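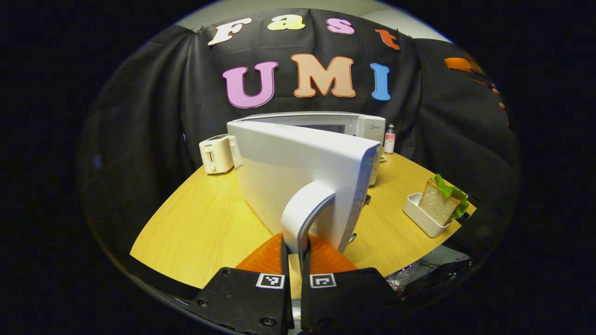 用了一年多的微波炉，说几句不太客气的话

先交代背景，免得有人觉得我拿了谁的好处。机器是自己掏钱买的，美的，白色，侧开门，门上有一根往外弓出来的白色把手。型号我就不写了，换个季度货架上的名字就变一轮，内胆恐怕还是那个内胆。我们在 Borengate 合租一间工作室，平时做布艺和一点木工，中午四五个人排队热饭，所以这台机器过的日子比一般家庭里的要苦。

买之前我列过一张表，功率、容积、解冻程序、有没有童锁，列得像要考试。用了一年多回头看，表上大半的东西我没碰过。每天真正打交道的只有四样：门、把手、转盘、那一声“叮”。下面就按这个顺序写，至于三十种菜单的朋友，可以去看说明书，它比我有耐心。

先说门。

门很大，正面一整块白板，边角修得圆圆的，关着的时候很老实，往墙边一靠，跟什么都配。我喜欢它没有镜面。之前那台 Prolto 是黑色镜面门，每天中午十二点半准时让我看见自己等饭的表情，看了三年，伤害是累积的。白门的好处是不反映现实，坏处是反映酱油。油点子溅上去，隔着一张桌子都能数出来（我没数，Hala Ait Ali 数过，她说这叫质检）。好在面上带一点光泽，温水拧一块布，一抹就干净，不用请清洁剂出马。拖到第二天也行，拖到第二周就得动指甲了。

门往旁边甩开，占地方是真占地方。买的人往往只量机身，拿卷尺比来比去，觉得刚好塞得下，然后欢天喜地搬回去，一开门，门板扫掉一个杯子。我就是这样失去了一个杯子。所以请各位量的时候把门打开的那一扇也算进去，连同你端着汤往后退的那一步。我们最后把它跟烤面包机一起放在一张浅色木桌上，前面什么都不摆，才算天下太平。

还有开门的方向。铰链在一侧，左撇子和右撇子的体验完全是两台机器。Boonsong Phromma 是左撇子，他每次开门都要绕半个身位，像在跟一个不熟的人跳舞。他给这台机器打的分比我低很多，我觉得应该尊重。

再说把手，这是我愿意多写几句的部分。

现在流行按键开门，下面一个大方块，按一下“砰”地弹开，看上去很科技。按过几年的人都知道那个方块后来会怎样：先是要按重一点，再是要按准一点，最后要用手掌根去顶，顶的时候另一只手还得扶住机身，不然整台机器往后跑。把手就没有这些戏。手指伸进去，扣住，往外一拉，开了。弧度往外拱得够，戴着隔热手套也能塞进去，手上沾着面粉用两根手指也勾得开。我妈来过一次，没问任何问题就把门打开了，这在我们家的电器史上是头一回。

缺点也有。把手是白的，跟门同色，拍照好看，用久了内侧会泛一层说不清是什么颜色的颜色。把手后面和门板之间那道缝，抹布进不去，要用旧牙刷。另外它毕竟往外凸，从旁边挤过去时会钩住围裙的口袋。Ketsara Thaweesak 被钩过一次，围裙没事，机器被拖出来一截，她端着的那碗粥也没事，只有她的尊严略有损失。

拉开的力道，我觉得调得偏紧。新机器头一个月，一拉，整台机器会跟着你往前挪一点，像舍不得你走。现在松了些，单手能开，只是得带一点手腕，直着往后扯是不行的。关门倒很顺，推到最后“嗒”一声，不用摔。请不要摔。我在我们那台旁边贴过纸条，后来纸条掉了，摔门的人还在。

转盘没什么好说的，玻璃的，圆的，会转。长方形的大饭盒转到一半会顶住内壁，然后转盘在底下空转，饭盒原地不动，热出来一头烫一头冰。这不怪美的，是长方形和圆形之间的老矛盾。换圆饭盒就行，或者中途开门调个头。我选择中途开门，所以对把手才有这么深的了解。

加热的本事，中规中矩。一碗隔夜米饭，洒点水，盖上，两分钟，出来能吃。汤要分两次热，中间搅一下，一口气热到底就会在你探头看的时候突然扑一下。解冻我给不及格，它的解冻程序对一块鸡胸肉的理解是：外圈煮熟，中间留作纪念。我后来都提前一晚把肉挪进冷藏，机器不用为难，我也不用。

牛奶热四十秒（写成 40 秒也行，面板上就是这么显示的），刚好入口。这是整台机器我最满意的一个数字。

然后是那一声“叮”。其实是“嘀”，而且是好几声，声音清亮，隔两个房间都能听见。你不去开门，它过一会儿再叫一轮，态度不变。下午三点大家都安静干活的时候，谁忘了拿自己的茶，全屋都知道。Apolinar Ayala 研究过怎么关掉，按住某个键不放，按到手指发白，结果把时钟清零了。时钟从那以后就一直是错的，我们也习惯了，它快慢多少心里有数。

讲讲摆放。我们那个角落背后挂了一块黑色的布，上头别着不织布剪的字母，淡黄、粉、橙、浅蓝都有，大的那排是 UMI，小的那排是 Fast。白色机器放在黑布前面，意外地精神，来的人都以为它比实际价格贵。如果你家的微波炉看着寒酸，我的建议是先别换机器，先换它后面的东西，便宜得多。只有一件要注意：布别贴着机身垂，背后和两边要留出散热的空，说明书上写的距离请照做。黑布还容易显褶子，挂之前熨一下，我们没熨，于是大家都看得见。

桌子也顺便评两句。浅色木面，木纹细，颜色像蜂蜜，跟白色机器放一起很温和。它怕的是热碗底。从微波炉里端出来顺手一搁，就是一个圈。我们现在规定碗必须落在垫子上，规定执行得怎么样，看桌子就知道了。

有人问我跟 Oranuch Siriwan 家那台 Uto 比怎么样。她那台有烧烤功能，内壁是不锈钢，灯也亮，热饭的结果和我这台分不出来。烧烤功能她用过一回，烤了两片吐司，之后开窗通风，开了一下午。她现在也用它热饭。

适合谁买：主要热饭热汤热牛奶，台面够宽，受够了按键门，不介意勤擦的人。不太适合的：台面窄的、左撇子又不肯将就的、指望它解冻整鸡的，还有午睡睡得浅的。

打分的话，把手给高分，门给中上，解冻我就不写了，留点情面。下次要是坏了，我大概还会买带把手的，先去店里把每一台的门都拉一遍再说。店员要是看我，就让他看吧。

补一条，有人留言问门内侧那圈怎么擦：断电，棉签蘸一点点温水，沿着边走，那些深色的小槽别硬捅，也别往里喷东西。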